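Saludo Looks Back on Three Years of the Maglaya Supper

Jonalyn Saludo did not set out to run a school event. She had a daughter in third grade, a free evening and a rice cooker that was bigger than her family needed.

"I got a flyer that said bring a dish from your family," she said. "I brought two. Then somebody asked me if I'd help the next year, and I said yes before I asked what it meant."

It meant taking over the Maglaya Supper, the fall dinner at Pollulby Elementary where families cook for each other and the students talk about where the food comes from. Saludo has now run it 3 times. The latest one, in October, had 37 dishes on the tables, the most so far. She sat down at her kitchen table last week to talk about how it works and what she would like to change.

The name is a family name on her mother's side. The principal at the time, Janelle Panganiban, asked her for something short that would fit on the sign in front of the school. "I thought she'd pick something else later," Saludo said. "She had it up there the next morning."

The first year, the dinner was held in the cafeteria and lasted an hour. Families lined up, ate and went home. Saludo said the food was good but she left feeling that the children had not learned much.

"My daughter ate noodles and a roll," she said. "She could have done that at home." 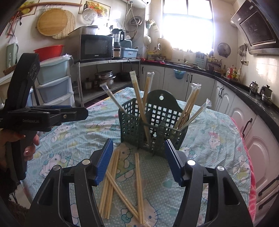

So the second year she asked the fourth-grade teacher, Efa Edwards, to have students interview a grandparent or a neighbor about one meal they remembered from being young. The students wrote a page each and read from it before the line opened. Edwards gave them two weeks and a list of starter questions, and told them they could throw the list away if the conversation went somewhere else.

Some of the pages were about holidays. A good many were about ordinary lunches. One boy wrote about his grandfather eating cold beans out of the can on a fishing boat and got the biggest hand of the night.

"People think it has to be a feast," Saludo said. "I would take the beans."

The readings have stayed. So has a rule that the cook stands behind the dish for the first half of the evening and answers questions. Efua Aidoo, whose sons are in second and fifth grade, brought groundnut soup this fall and said she had to explain several times that it was not a dessert.

"One little girl came back with her father and made him try it," Aidoo said. "She told him everything I had told her, and she got most of it right."

Not every change has gone well. Last year Saludo tried giving students a paper passport to be stamped at each table. The children ran from stamp to stamp and did not eat. She dropped it this fall and heard some complaints, mostly from parents who had liked the passports as keepsakes.

There is also the matter of labels. Saludo asks each family to write down what is in the dish, and she gets everything from full recipes to the single word "chicken." She has a form now, with a line for nuts, a line for milk and eggs, and a line for meat. She calls the families who leave it blank -- she did that until late the night before the last supper. 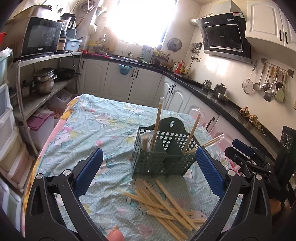 Money is less of a worry than it was. The supper is free, with a jar by the door, and this year the jar and a gift from Trultbridge Hardware came to $3,768. Part of that paid for the hall rental and the cleanup. The rest is going toward books for the school library, which Edwards and her students will choose.

Kalkidan Wolde, who moved to town last winter, said the supper was the first school event where she talked to anyone for longer than a minute. She made injera at home over two days and brought 20 pieces, and they were gone before the readings ended.

"They asked me how to hold it," Wolde said. "I showed them, and then the children showed the other children."

Saludo would like to move next year's supper to an earlier hour so that families with babies can stay through the readings. She would also like someone else to learn the job. Her daughter leaves Pollulby in June, and she has asked Aidoo and Wolde whether they would run it together. Both said they would think about it.

"I'll still cook," Saludo said. "I already told them I want the table by the window."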